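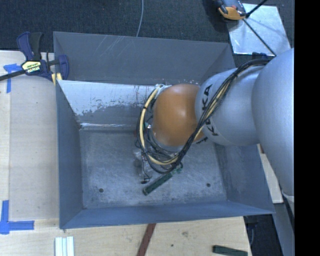 Grey metal, well scratched.

So our church is moving the Sunday service from 11 to 9:30 starting in November, and I've now read the letter three times trying to find the reason. The letter says it will "open up the day for families." I have a family. Our day was open already, mostly before 11.

Tuấn Vi preached on it last week and was charming as usual, but charming isn't an argument. He says the Britbridge congregation went early and their attendance grew. Fine — by how much, and compared to what? Britbridge also got a new building and 49 apartments across the street the same year. I'd want to rule those out before I gave the clock any credit.

What bothers me more is the bus. The first Sunday bus from Madham gets in at 9:47. Giang Dương has ridden it to church for 18 years, and when I asked what she'd do, she said she supposed she'd miss the first hymn. And the welcome, and the first reading. The letter mentions rides "as available," and I've been around long enough to know what that means.

They're calling it a trial. I asked when it ends and was told they'd "see how it goes" — I asked what would count as going badly, too, and didn't get much of an answer. There's an open meeting Thursday at 7. I'll be there with the bus schedule.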